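Nov 23, 2023, Dalen

I woke before the alarm again and thought about the letter from my aunt. She wants me to come home to Silley for the winter, and she writes it as if it was already decided. The train costs 135 each way, so it is a serious question.

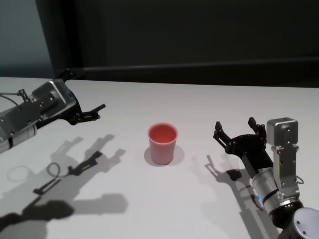 At lunch I asked Colton whether he would go in my place. He said he would go, but he grew up 900 kilometers from his parents and he misses them, and my case is different. I have lived here for six years and my aunt still asks when my "stay" will be over. I don't know how to answer her without being rude.

In the afternoon I wrote three beginnings of a reply:

- One very polite, with too much about the weather.
- One where I tell her about the pink cup, the choir and the new stove, so that she can see I have a life here.
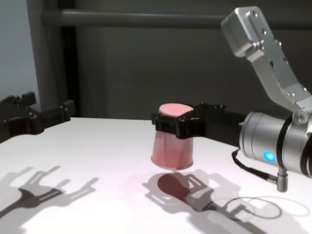 - One with only two sentences. I tore it up.

In the evening there was choir. We sang the Brillolberg song, and I was late in the second verse because my head was still in the letter. Afterward I told Marit everything on the steps, more than I had planned.

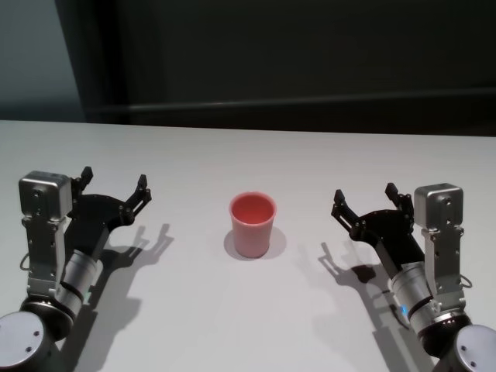

Marit thought I should call her instead of writing, and let her talk first. Old people, she said, often ask one thing and mean another. Maybe my aunt is only afraid of the dark months alone. I will call tomorrow after breakfast, before I lose courage.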